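Clearing out the low cabinet at the office this month. Thread, mostly so I remember where things went.

The cabinet is the light wood one with two doors, next to the long white workbench. Everything in it is coming out and getting sorted before June.

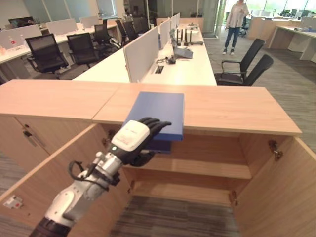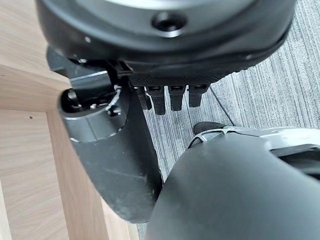
Cabinet day. Blue book in the first one.

Thick books go flat from now on. Stood upright they lean, and the covers bend.

Old Planix catalogs are going in recycling. There were 15 of them and we order from Vadier now.

The Sirau binders stay. If you need one, put it back on the middle shelf with the label facing out.

Cabinet is listed on the office swap page for $190 if another floor wants it. New ones that size are $300. Both doors open all the way and the hinges are fine. I still have to find the key.

Last thing for today: 2 boxes of paper by the printer, free to take. Back at it tomorrow at 9.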